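How I Set Up a Tiny Counter for Noodle Night

My kitchen has one decent stretch of work surface, and for years I used it as a parking lot for mail, keys and whatever came out of the dishwasher. Then my friend Azucena Barajas came over to cook, couldn't find a place to put down a plate, and laughed at me for the whole evening. So I cleared it off and started over, and I've kept it this way since October. If you cook for one or two and you like thin noodles as much as I do, this might save you some fumbling!

What you need

A mat that covers most of the surface (brown hides the soy sauce)
A mug tree
A small wooden plate rack
One saucepan with a lid you can see through
Dried rice vermicelli

I paid $19 for my first mug tree and $23 for a better one when the first one wobbled. Spend the extra four bucks. A heavy base matters a lot more than fancy pegs.

Step 1: Put the mat down first

Wipe everything, let it dry, then lay the mat and leave a strip of bare counter showing at the back. I like that strip for crumbs (one swipe with a cloth and you're done).

Step 2: Get the mugs and plates standing up

Mugs go on the tree with the mouths tipped down so they don't collect dust. Plates go in the rack on edge. I used to stack mine flat and then of course I always wanted the bottom one. Keep a single plate out flat on the mat if you're about to serve, and leave the rest where they are.

Step 3: Park the pot in the middle

The saucepan gets the center spot, and I turn the handle toward me while I'm loading it. Don't do that on a hot stove, please, turn it sideways there. Drop the vermicelli in dry, still in its bundle. No need to break it up! It loosens by itself once the water goes on.

Step 4: Add water and cover

Pour boiling water over the noodles until they're under, put the lid on, and walk away. Mine take three minutes. Yours may want four, so fish one out and bite it. A glass lid is worth having here, and if the knob is a color you can spot quickly, even better.

My counter, with the mug tree and the plate rack on it: 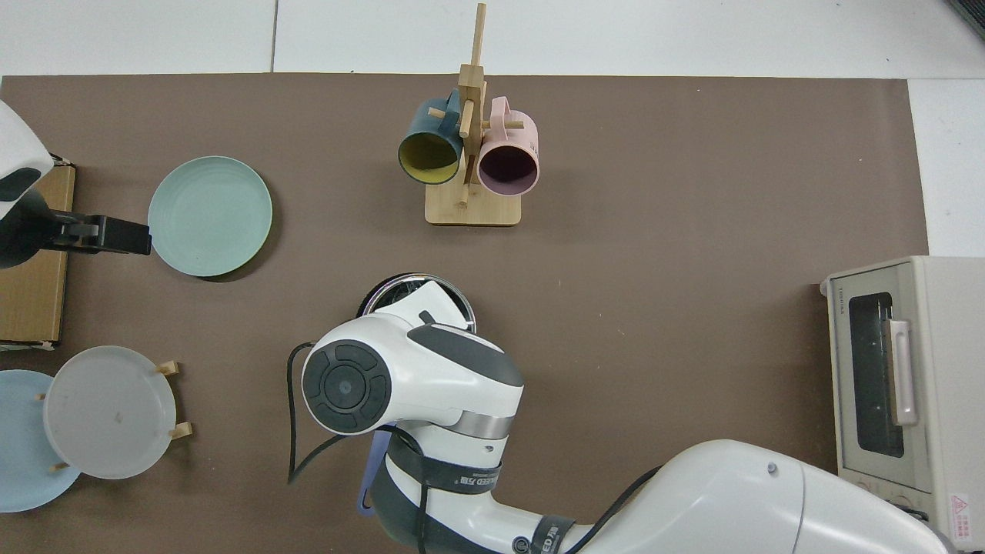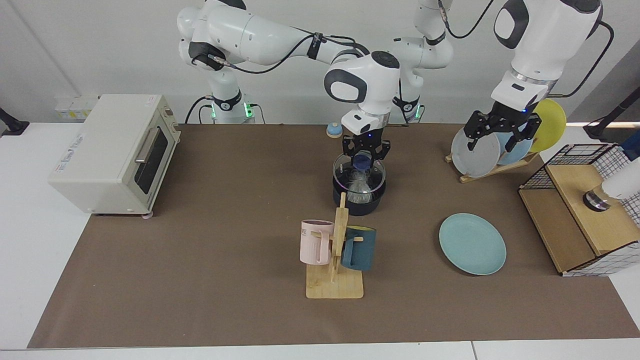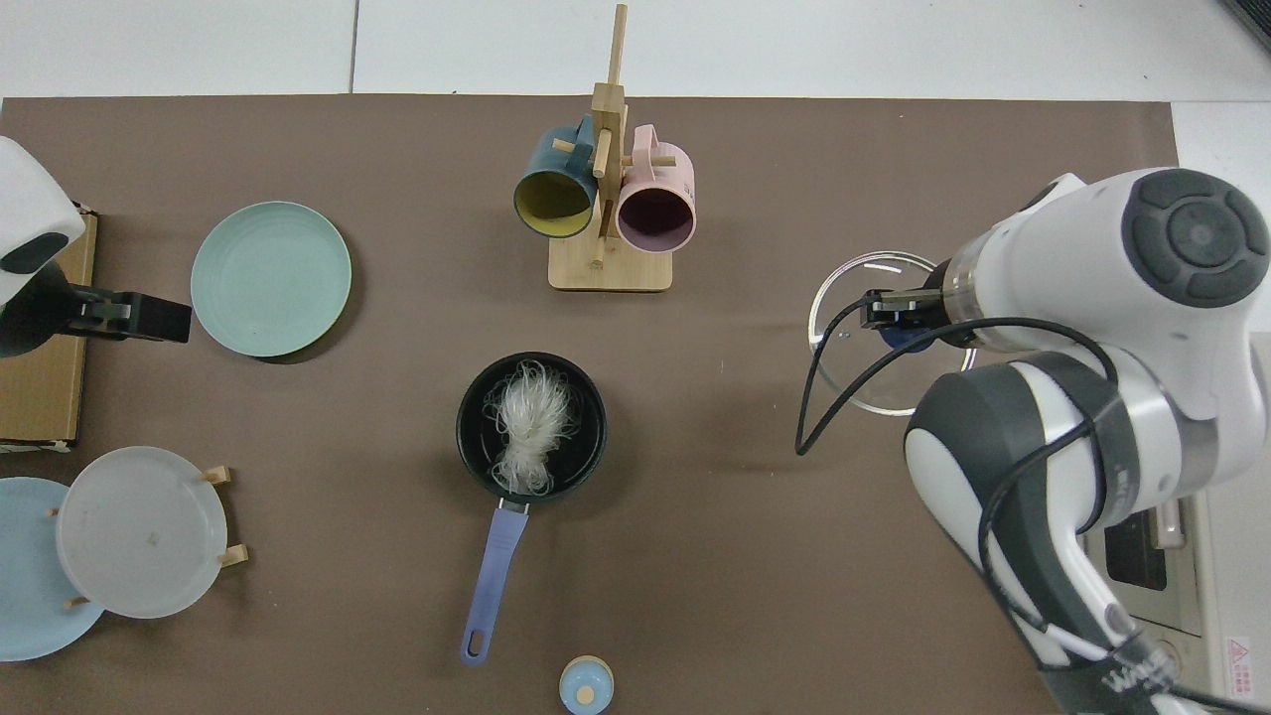

Step 5: Drain and put it all back

Tip the noodles into a strainer, rinse them cold if you're making salad, and skip the rinse for soup. Then wash the pot right away while the starch is still soft. I let it sit overnight once and spent 25 minutes scrubbing the next morning, never again.

Lid and pot dry on a towel, plates go back in the rack, and the mugs get used for tea while you eat. Azucena puts chili oil on hers. I go with sesame and a lot of lime.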